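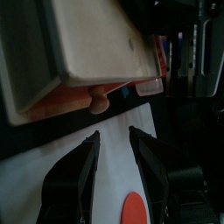 Photo courtesy of Usha Nair

A Place for the Small Stuff

By Aravind Raju
December

Usha Nair has been picking up small boxes for most of her adult life, and she has opinions about knobs.

"A round wooden one is best," she says. "Like a little mushroom. You can find it without looking, and you don't need fingernails for it. Metal ones look nice in the shop and then you catch your sleeve on them."

Her first box came from Fernandes, a housewares store that used to be a short walk from her parents' apartment. It held buttons, then stamps, then nothing for several years. She still has it. These days she writes a column on household storage for the Havlow newsletter and answers letters from readers who can't find their scissors. The one question she gets more than any other is what size of box to buy.

"Smaller than you think," she says. "People write to me and say they bought a big one and now it's full of junk. Well, yes. A big box fills up. If you have a small one you have to decide what goes in it."

She counted the letters once, when she was moving her desk, and there were 909. Nearly 500 of them had to do with pens, markers and the things that go with them. She puts this down to the fact that a marker is used in one room and then walks to another.

"The marker stays with the board," she says. "That's my whole rule. If you have a white board, the marker lies on it or next to it, and the eraser is close enough to reach with the same hand. I don't put markers in a drawer. A marker in a drawer is a marker you'll buy again."

I asked about color. She likes a box with some warmth to it, cream with an orange-red edge, for instance, or something coppery. Her sister prefers everything white and they have stopped discussing it.

"A strong color helps me see it," she says. "I can tell someone across the room, get me the thing from the copper box, and they come back with the right thing. If you own six white boxes you have to say the third white box from the left, and then somebody has moved them."
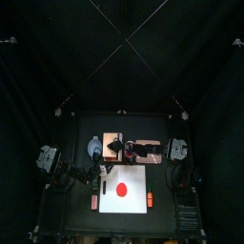 A black marker lies near the left edge of the board. The copper-topped box is at the back.

Her method for clearing a table takes 30 minutes, and she admits that it used to take less. Everything flat goes in the middle first. Small bottles go to one side, together. Bowls and trays go to the back, where they can be reached but are out of the way of your elbows.

"I don't like a bowl in front," she says. "You end up dropping things in it. Paper clips, a receipt. After a week it's a trash can."

She is less strict about what sits at the back. A tray can stay bare for months as far as she is concerned. She bought one from Muvetti last winter — the flat kind, with hardly any lip — and hasn't settled on a use for it.

Does she ever throw a box out?

"Two, in all this time. One had a bottom that gave way and one smelled of paint. I would have kept the second one if I had a porch."

Her next column is on drawers that stick. She recommends a plain candle, rubbed along the runners, and some patience.

More from Home Notes
- What to do with a drawer that sticks
- Simlow shelf brackets: readers write in
- Cleaning a white board that won't come clean
- Where the tape went

Contact us | Copyright Home Notes, all rights reserved | Back to top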